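Ticket 1325: bag folding demos, left arm policy stalls at the opening
Opened by: Dalibor Vlček
Assigned to: Vlastimil Ondrejka
Queue: Stilleck / teaching by demonstration
Status: closed, one follow-up open

What's going on

Hi Vlastimil! So the bag task is driving me up the wall a bit. We've got 312 demos in the set now, a mix of remote control sessions on the Umevgate arms and hand demos with the head camera, and the trained policy does fine right up to the moment it has to get hold of the bag near the opening. Then the left gripper hovers, closes on air, opens, hovers again. It'll do that until the timeout kicks in. The right side is great, by the way. It goes for the bunched-up part like it's been doing it for years.

The cardboard box task trained on the same setup and runs fine, so I don't think it's the arms.

What I tried before bugging you

1. Restarted the Trukis server and reloaded the checkpoint. Same thing.
2. Swapped to the checkpoint from the run before. Slightly worse, it drops the bag too.
3. Recalibrated the left wrist camera. The numbers moved a tiny bit and the behavior didn't.
4. Slowed the policy to half speed, which mostly gave me more time to be annoyed.
5. Played back one of the remote control demos straight onto the arms with the bag placed by hand. That worked! So the motion is reachable and the gripper can hold the film.

Reply from Vlastimil, Wednesday morning

Thanks for doing the playback, that saves me an hour. My bet is the labels. Can you open a handful of the hand demos in the viewer and check where the "grasp opening" segment starts? Go by what the hands are doing in the view and ignore the label bar at first. See-through bags are nasty for the automatic segmenter, it loses the edge of the film and guesses. Also tell me if there's other plastic on the table in any of them.

What I found in the hand demos

OK, I went through a bunch over lunch. I think you're right, and I think it's two things mixed together.

First one is the labels. I stopped one of the hand demos at a spot where the label bar still says "approach", and the left hand already has the bag by the upper left edge, near the opening, with the right hand pinching the bunched part. That's a grasp by anybody's definition! The flat sheet is on the black tabletop under it too, so there's your other plastic.

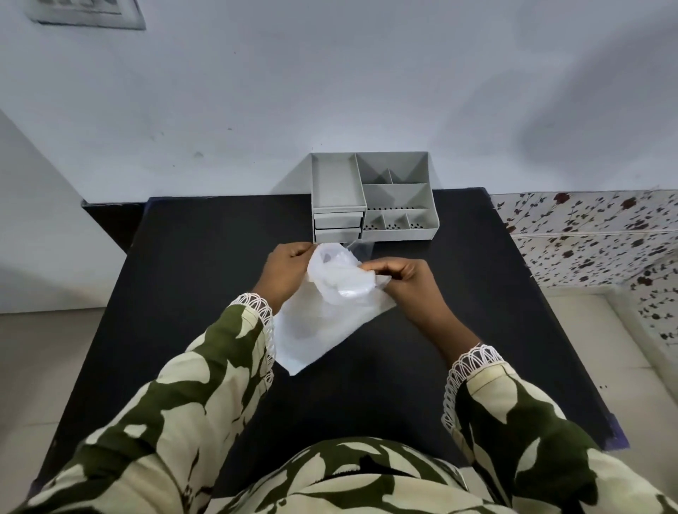
Second thing: the sheet

I'd forgotten we even had the sheet in there. It's a flat white piece of plastic, the bag is see-through white plastic, and when I asked Haberkorn's segmenter to outline "bag" on that same view it gave me one big blob covering the two of them. So the target point for the left hand lands somewhere between the bag and the table. Which would explain the hovering pretty nicely.

I checked the remote control demos for the same problem and they're OK. The labels there come off the gripper signal, so the segmenter doesn't get a say.

Reply from Vlastimil, same day

Great, that's what I was hoping for (well, you know what I mean). Do this:

1. Pull all the hand demos out of the training set for now and leave the remote control ones in.
2. Relabel the grasp start by hand. Mark it when the fingers close on the film, even if the bag hasn't moved yet.
3. Where the sheet is in view, draw the bag outline yourself on the first view of the grasp and let the tracker carry it from there. Check it again wherever the bag gets turned.
4. Put them back and retrain from the box checkpoint, same settings.

Please don't throw the sheet demos away. I'd like the policy to see clutter like that, it just has to be told which plastic is which.

Results

Relabeling took me most of two days and a lot of coffee. The tracker got lost a lot more on the shiny creases than I expected, so I ended up redrawing outlines in plenty of places. Retrained overnight, and this morning the left gripper went in and closed on the opening on the first try! I may have cheered. Ran it a good while after that and the hovering is gone with a bare table.

With a sheet under the bag it still goes for the sheet now and then, usually when a corner of it sticks up. Better than before, not fixed.

Follow-up

I opened ticket 510 for the sheet problem. Plan is to record more remote control demos with the sheet in different spots, since those label themselves. Vlastimil, if you've got a free slot on the second Umevgate pair next week, I'll take it. Mornings are best for me.

Closing this one. The new labels are in the Stilleck folder under version 2, please don't train on the old ones.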